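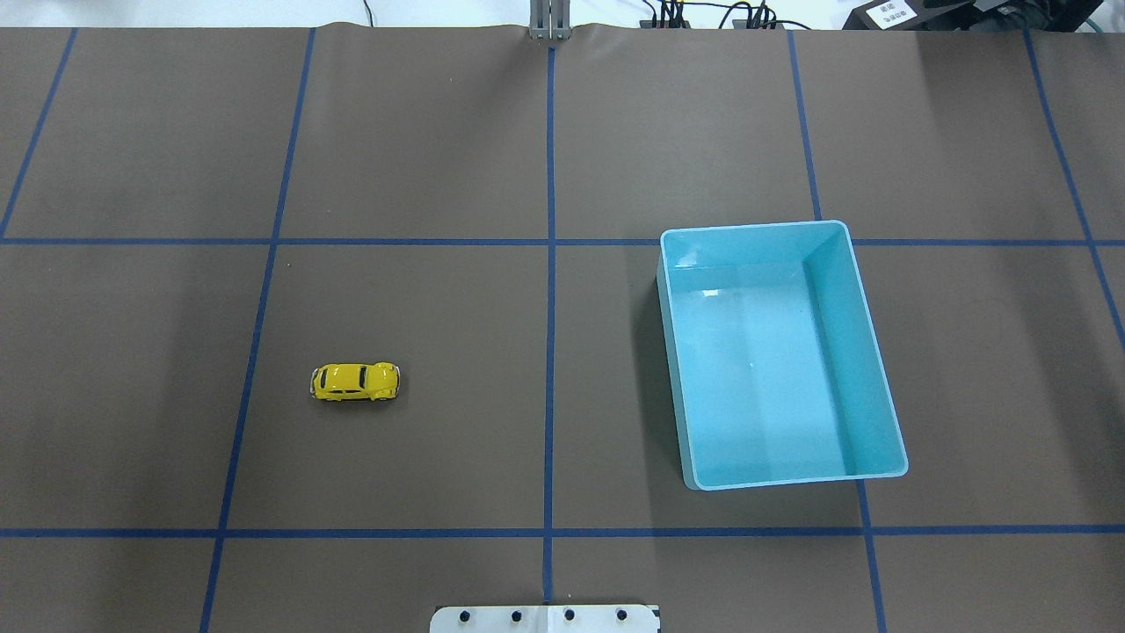
Corinne Haskell

Last updated: August 5, 2022

I work part of the year on promotions for a soccer club that plays at Hallau Field. It's a lower-division team, so "promotions" covers a lot: the halftime contest, the sponsor tables, the giveaways, the sign that tells you which gate has the giveaways. This post is about the loyalty card we ran this season, which a few people at other clubs have written to ask me about. It's easier to put it all in one place.

The idea is an old one. You come to a home game, you get a stamp, and when you have enough stamps you get something. The club had tried it on phones the year before with an app called Skondava. You opened the app inside the stadium, it checked where you were, and it gave you a point. I didn't choose it, and I don't think it was a bad choice. It looked good in the meeting. The trouble was at the gate, where people had their ticket open on their phone already and didn't want to close it, open something else, and make an account while a line formed behind them. By the middle of the season the same small group was using it and hardly anyone new was joining. When the contract came up in November, we let it go.

So this year we went to paper. We printed 1000 cards. Each one is the size of a business card folded once, with eight circles on the inside and the schedule on the back. Five stamps got you a free drink. Eight got you a scarf. There was no sign-up and no name on the card unless you wanted to write yours on it.

The first thing I would tell anyone is to think about the ink. Our first batch of cards had a glossy coating on both sides and the stamps smeared. You could stamp one, hand it back, and the person would put it in their pocket and end up with a blue thumb. We had the rest printed with the coating on the outside only. That cost a little more and I would pay it again.

The second thing is where you do the stamping. We started at the gate, which seemed obvious. Everyone has to come through there. But the gate staff already scan tickets, look in bags and answer questions, and adding a stamp slowed the line down enough that I heard about it from the people who run the building. After two games we moved it to a table next to the merchandise stand, open from when the gates open until the end of halftime. The line at the gate went back to normal. The merchandise stand also sold more, or at least the people working there thought so. I haven't seen their numbers broken out.

We handed out every card by the sixth home game. I had expected some to be left over for the end of the season. A lot went to families, one per child, and a lot must have been lost, going by how many people came to the table asking for a new one. Our rule was that a new card starts at zero. I broke that rule a few times for small kids and I would write it differently next year, maybe one free replacement stamp, so that the person at the table isn't deciding it on the spot with a crying child in front of them.

In the end 138 people turned in a card with five stamps for the drink. The number who made it to eight was lower, and we still have scarves in a box in my office. I had ordered 100 scarves, and that was too many. With the app, we never got a clean count of rewards used, so I can't give a fair comparison. My impression is that far more people took part this time. I would like to have something better than an impression.

That brings me to the main drawback. With paper you learn almost nothing about who is coming. The app at least collected email addresses. The cards told us how many people finished them and that's about it. One of our sponsors asked in the spring how many new fans the program had brought in, and I had no answer. We tried to fix this partway through by adding a slip to the drink reward with a line for an email address and a box to check if you wanted the newsletter. Filling it in was optional. Most people did fill it in, but the handwriting was a problem, and typing them up took me a whole evening. Some of them bounced.

A few smaller notes, in no order.

Get two stamps with the same design. One of ours went missing during a game and the backup had a different shape, so for a while we had people worried that their card wouldn't be accepted.

Tell the concession staff what a finished card looks like. We sent a memo and I don't think it got past the manager. At the first game where people could redeem, several were sent away from the drink counter and came back to us annoyed. After that I taped a sample card next to each register.

Rain matters more than with a phone. We had one very wet night and the cards that came back the next game were in poor shape. I accepted anything where I could make out the circles.

Season ticket holders wanted to know what was in it for them, as they come to every game anyway. Fair question. They got the same card as everyone else, and a few said it felt like an afterthought. I've asked for a separate color for them next year with a different reward at the end.

Total cost was well under what we paid for the app, even with the second print run and the scarves. I can't share the exact figures. The largest part was the scarves. The cards themselves were cheap, and the table we already had.

For next season I'm planning on 240 cards per month, given out in small batches, so there are still some left for people who come to their first game late in the year. Fewer stamps needed for the first reward, probably three. The email slip will be printed with boxes for each letter. I also want to keep a simple tally at the table of how many stamps we give out each game, which we should have done from the start and didn't.

If your club has done something like this and found a good way to handle lost cards, please leave a comment. I need to send the print order out before the end of the season.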